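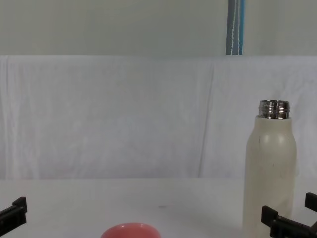
Dakbridge, 4th April

Speaker notes: Dalia Adomaitis, "Teaching by doing: what we learned from the bottle task"

Slot is after the Gikilon talk. Leave the first slide up while people sit down.

Opening

Good afternoon. I work on the teaching side at Etberg. I don't write the learning code. My job is to sit at the controls, do the task through the robot, and train other people to do the same.

The task on the slide is a pouring task. There are two arms, a bottle and a bowl. The right gripper takes the bottle, the left one steadies the bowl, and the right one tips. A person does it in a few seconds. Our operators took much longer at first, and most of this talk is about why.

By hand or by remote

We tried both ways of showing the robot what to do. Pushing the arms by hand is easy to pick up. You hold the arm and move it. With one arm it works well. With two it gets awkward, as you end up leaning over the table with your own arms in the way of everything.

So for this task we went over to remote control. The operator has a pair of small leader arms and the robot copies them. You lose the feel of the object. Every new operator squeezes too hard in the first hour.

(Ask: who here has used leader arms? Wait for hands.)

The grip

Look at the bottle on the slide. Smooth body, rounded shoulder, narrow metal neck with a screw thread. Where would you take hold of it?

Most people say the neck. We said the neck as well, and we were wrong for this gripper. Held by the neck, the bottle swings when you tip it. We now teach a low grip on the body, jaws open, coming in level. Approach slowly, stop, then close.

The cap is off before we start. We did try unscrewing as part of the same demonstration and dropped it. It is a separate skill and should be recorded separately.

Where things go

The bowl sits close to the front and the bottle stands over to the right. That leaves a clear stretch of table to carry the bottle across. Early on we had them side by side and the grippers kept knocking into each other.

We move both objects a little between runs. If you don't, the robot learns the spot and ignores the bottle. We found this out in August, when the policy reached very neatly for a place where there was no bottle.

The white cloth at the back keeps the view plain. We've had questions about whether this makes it too easy. It does make it easier. We add clutter later, once the basic motion is sound.

Numbers

We recorded 300 demonstrations with three operators. Nine were thrown out because the operator changed their mind halfway through. Keep a small slip and the recovery from it. Throw away a change of plan.

(If short of time, skip to the next heading.)

Training operators

Eight practice runs before anything is saved. Same order of movements from everyone: left to the bowl, right to the bottle, lift, carry, tip, return. When each operator had their own order, the robot hesitated between them.

Sfakianakis asked us for a written guide, and we have a draft. It is two pages. Email me if you want it.

Still open

Pouring speed. The operator judges it by eye and the robot has no measure of how full the bowl is. We may put a scale under the bowl. Also wrist fatigue, which gets worse towards the end of a session and shows in the recordings.

Questions. Repeat each one into the microphone.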